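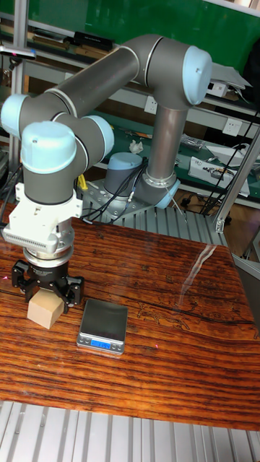

Anika Gallagher wrote back that pitch limits work, that the forms prove it, and that anyone who wants to pick at them should spend a spring keeping a book in the rain. I have kept a book in the rain. I still don't think the forms prove it, and these files are why.

Clunelis Pitch Reports
README, second release

What this is

Pitch totals for high school baseball games in the Clunelis conference, taken from two places: the form each coach files with the conference office after a game, and the scorebooks kept by parents and students in the stands. The conference treats the form as the truth. This release puts the two side by side and leaves the arguing to you, though I do some of it below.

The rule in question: a pitcher may throw 100 pitches in a game and may finish the batter he is facing when he gets there. After a full outing he sits for 4 days. The conference brought it in with a lot of talk about saving arms, and the coaches were put in charge of reporting on themselves.

What's in the folder

forms.csv
One row per pitcher per game, typed from the filed forms. Spelling of opponents has been fixed. Totals have not been touched, including the ones that make no sense.

books.csv
One row per pitcher per game per scorebook. Where two books exist for a game you get both, and they are never averaged.

games.csv
Month, home side, visiting side, innings played, weather if anyone wrote it down. 100 games in all.

notes.txt
Remarks copied from the margins of the books. Some of these are useful. Some are about the umpire.

Columns that need a warning

pitches_form: blank means no form was filed. Zero means somebody wrote zero. Don't merge them. The first release did, and it made two programs look a good deal more careful than they were.

pitches_book: strikes plus balls plus balls in play. Most keepers drop a foul now and then with two strikes on the batter, so a book total is more likely to run low than high. Remember that when a form comes in lower than the book.

finished_batter: yes, no, or unknown. Coaches lean on this one hard. A yes on the form is a claim. A yes in the book means the keeper marked it at the time.

rest_ok: computed from the form alone, the same way the office does it. I think it is close to worthless and kept it so you can see what the office sees.

What I make of it

Totals on the forms bunch up just under the limit. In the books they spread out on both sides of it. You could explain that by saying coaches watch the count and pull their starters in time, which is Gallagher's explanation and would be good news. But then the books ought to bunch up in the same spot, and they don't.

I am not calling anyone a liar. A coach filling in a form late at night, working from memory, with a limit printed at the top of the page, will remember a legal number. It doesn't take bad character. It takes a form designed by people who already knew what they wanted to hear.

Loretta Ferreira read a draft and objected that the families who keep books may be the ones already mad at the coach. Fair point. I can't rule it out. The keeper column in books.csv says whether the keeper sat with the home side or the visitors, which helps a little. It says nothing about grudges.

What it can't tell you

Whether any arm was saved or hurt. There is no injury data here and I have turned down offers of it, all of them secondhand. When the conference says the limit has kept kids healthy, it is working from these same forms, and there is no injury data in them either.

Anything about summer ball. A boy who rests as ordered in May can throw for the Lesero travel club the same weekend and no form will show it. I consider that the biggest hole in the whole policy, and it isn't one a better spreadsheet fixes.

Anything about practice, bullpens, or warmups.

How it was put together

Akinyi Okoth typed the forms. Otis Villanueva and I read the books, separately, and compared. Where we disagreed on a total, both readings are in books.csv under reader_a and reader_b. Handwriting was the usual trouble, along with one book from the Pelupessy field that had been left on a wet bench.

Player names are gone. Each pitcher has a code that stays the same through the season. Please don't try to turn the codes back into teenagers. It's a small conference and you probably could.

Changes since the first release

Blanks and zeros separated, as above.
Suspended games now appear once, under the month they started.
The column called violation is gone. Anika Kasprzak argued that it sounded like a verdict, and it did. Use over_limit, which is arithmetic.

Use

Copy it, chart it, disagree with it. If you quote the forms in defense of the rule, quote the books next to them. Corrections are welcome with a photo or scan of the page. Corrections that consist of telling me what a fine man the coach is will be read and not entered.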